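Toy kitchen

By the Andville Toy Pages
18 October 2023

A toy kitchen is a child-sized set of kitchen furniture and play food, used for pretend cooking. I've been collecting them for 13 years, so forgive me if I run on a bit!

The early ones I know best were tin stoves, sold as small copies of whatever the grown-ups had at home. Wooden sets came next in our part of the world, and the Stalis workshop in Bunham made almost 500 of them before it shut its doors one March - I own 6, and I'm still hunting for the one with the bread oven. Lanz later sold a cheaper line in plastic, with food in halves that stuck together so kids could "cut" it (mine lost half a tomato years ago).

Play food is where the fun is for me. Fruit and eggs are the old standbys, while sushi and tacos are newer. Cleaning tools often come along too - sponges, brushes, a dish rack if you're lucky.

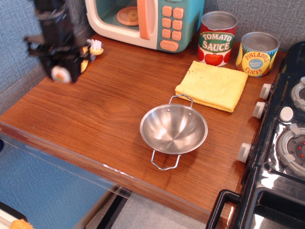
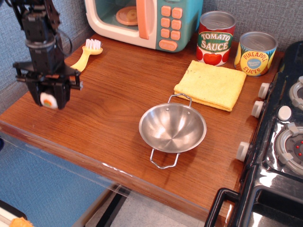
Toy brush with white bristles and a wooden surface, both pictures.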